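Cotidmont Skivel – Drawer Task Station for Demonstration Recording

Products > Data Gathering > Task Stations > Skivel

In stock. Ships flat, in 2 cartons. Page last revised 08/02/2020.

The Skivel is a grey cabinet with one drawer in it. We say so at the top because people ring up expecting more, and we would like to save them the call. It is furniture for teaching robots, and a drawer is a surprisingly good teacher. It has to be found, pulled, looked into, reached into and pushed shut again, and every one of those steps can go wrong in a way that is worth recording.

If your learning system has only ever seen objects on a flat table, it will have opinions about the world that a drawer corrects quickly. Side walls get in the way of the wrist. The bottom is lower than the top. Things go into shadow. We sell the Skivel to people who have reached the stage of wanting those problems on purpose.

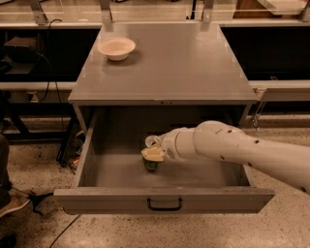 Recording sessions on the Skivel are built from short episodes, each one a single instruction carried out from start to finish. Pick-ups from inside the drawer are the ones most customers run short of, partly because operators prefer the tabletop, where life is easier. The drawer opens far enough for an arm to come in from the side and angle its gripper down between the walls, and a yellow object held over a green one gives the model something to sort out about which is in front. A white bowl left on top is a sensible place to send things, or a sensible thing to ignore, depending on the instruction. Ignoring things is also a skill and wants examples of its own.

Zuweira Mensah, who writes our task lists, recommends 10 episodes per arrangement before you change anything, then changing one thing only. Move the bowl or swap the object. Leave the drawer half open for once. Operators find this dull and say so. They also find it dull when the policy only works with the bowl in one corner, and that takes longer to put right.

What you get

Cabinet with flat top and single full-width drawer
U-shaped pull handle, centred on the drawer front
Skokimero episode sheet, 11 starter tasks, each with a written instruction and a reset note
Spare handle and fixings
Hex key (you will lose it – it is an ordinary size)

The starter tasks come in 3 groups: tabletop only, drawer only, and transfers between the two. Transfers are the slowest to collect and the first to be asked for. Start with the tabletop group anyway, so that your operators have got their swearing done before the long ones.

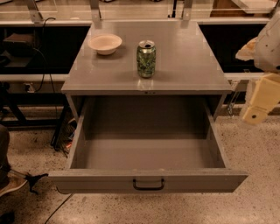
Resetting deserves more attention than it gets. An episode that begins with the last episode's leftovers is a different task, and the label on the file will not know. The Skokimero sheet has a box for the starting state of the drawer and a box for what is on top. Please fill in both. "Same as before" is not a starting state, although we have received whole datasets that say it is.

Keep the failed attempts too, marked as failed. A dropped object followed by a clean recovery is often worth more than another tidy success. Throw out the ones where somebody stopped recording halfway through a grasp to answer the phone.

Finish and wear

The surface is smooth and has a slight sheen, so overhead lights will show in it. Customers ask for a matt version. We tried one, and the models trained on it were baffled by ordinary cupboards. Scuffs on the drawer rim and the corners are normal with regular use and we do not replace panels for them. If you want every session to look brand new, the Skivel will disappoint you by the end of December.

Goes with

Korletey object set (mixed shapes, mixed colours, nothing breakable)
Skokimero episode sheets, refill pad
Second Skivel, for anyone who would like their robot to learn that there can be two drawers

Lead time on the second Skivel is the same as on the first. Returns are accepted unassembled.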